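Home | Modules | Reading | Lab sheets | Contact

We use cookies to remember your login. Accept | Settings

Lecture 5: Reading a grasp success rate

The Stidudix method learns where to grip from trial and error. Its headline result comes from 800 attempts, and the write-up treats that number as if it settled the matter. I don't think it does. Before you believe a success rate, find out what was in the bin, how full it was and who decided what counted as a success.
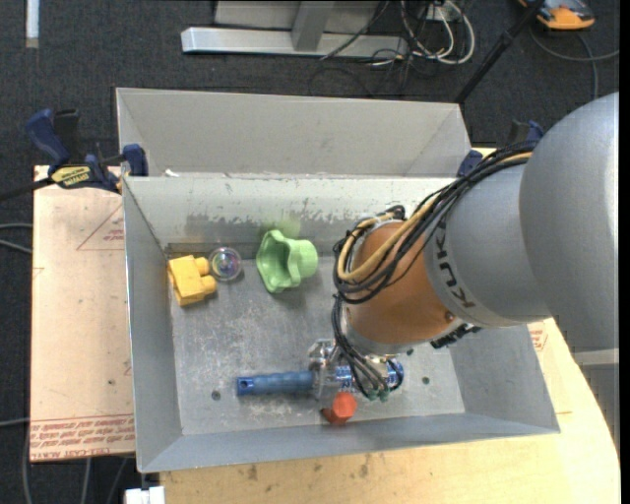 Fig. 2. Bin picking with a KUKA arm; mixed objects, one of them transparent.

Look at the spacing. The three items towards the back are only three in number, so clutter is hardly being tested. The clear ball is a fairer challenge - depth sensors often cope badly with see-through things - but one ball says little about glassware.

Benetti repeated the test with 60 unseen objects and got a lower score. Was that the method, or a harder set? The report can't say. Bring your own view, in 2 paragraphs, to the seminar.

Related
Lambrakis benchmark: notes
Erik simulator: lab sheet
Lecture 4: Depth sensing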